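The Table I Finally Cleared
February 11, 2018

I have owned a white table for four years, and until this winter I couldn't have told you what the middle of it looked like. I knew the edges pretty well. I ate my toast on one of them, crouched over a corner the size of a paperback, with the mail leaning against my elbow and a bag of birdseed pushing in from the left (I don't even have a bird feeder anymore, which should have been a clue).

The table came from Trendden, back when they still had the showroom out by the highway, and I paid $272 for it. That was a lot for me then! I carried the top up two flights with my neighbor Faisal Durrani on the other end, and he kept saying it would be lovely to have people around it. We had people around it maybe twice. Then I set a box down, and you know how that goes. One box tells the next box that the spot is taken but there's room beside it.

So in January I gave myself an evening. I put on the radio, made a pot of tea, and started at the window end with a trash bag and three shopping bags marked keep, give and ask Faisal. The ask Faisal bag was for things I suspected were his, and it filled up faster than I'd like to admit. There was a drill bit set, a very nice scarf, and a casserole dish from a party in July that we'd both assumed the other one had thrown away.

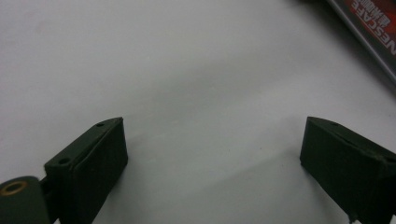 I had forgotten how much I like plain white. When I bought the table I nearly went for a dark one, and my mother was all for it, on the grounds that white shows everything. Well, it does and it doesn't. There are a few tiny specks on it even now, and a big soft shadow lying across the middle, and I find I don't mind either of them a bit. What I mind is crumbs, and crumbs you can wipe up in two seconds flat if there's nothing sitting in the way. My mother's own table is walnut and covered in catalogs, so I'm not sure she's the authority.

The wiping took some trial and error, I'll say that. I started with a Forar spray that smells like lemons and left streaks everywhere, then went back over it with warm water and a drop of dish soap, and that was all it wanted. An old T-shirt works better than a sponge. I had one ring from a coffee mug that wouldn't budge, so I left a damp cloth on it while I ate dinner – standing up, out of habit – and afterward it came away with my thumb.

The paper was the worst of it. I had 14 months of bank letters in no order whatsoever, plus the manual for a Bajwa toaster I gave away before I moved here. I also found a postcard from my cousin asking if I wanted to come stay, and I called her that same night to apologize. She'd forgotten sending it. We talked for an hour and a half.

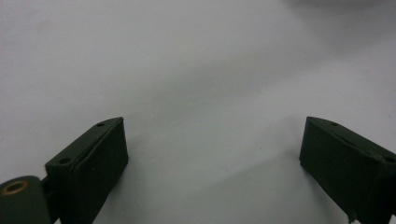
My rule now is that anything put on the table has to leave with whoever put it there. I live alone, so the whoever is me, but it helps to have it as a rule. Mail goes on the hook by the door in a canvas bag. Keys go in the Driretti bowl my sister gave me, and the bowl lives on the bookshelf, because I tried it on the table for one afternoon and by supper it had a battery and two receipts in it.

I thought about a runner, or a plant, or one of those wooden trays that people put three candles on. A friend of mine swears by a tray. She says it gives the eye somewhere to land, and maybe she's right, but I've been enjoying having no place for my eye to land. I sat there last week with a jigsaw, a thousand pieces of a harbor in Maine, and I could spread out every single one of them face up. I'd never been able to do that in my life! I've always been a lid-of-the-box person.

Faisal came by to collect his bag and stayed for soup. He still has the scarf on his list of things he's not sure belong to him, so it's back with me for the moment, hanging on the hook with the mail. We're doing dumplings on the table next, with flour all over it, and I've asked my cousin too.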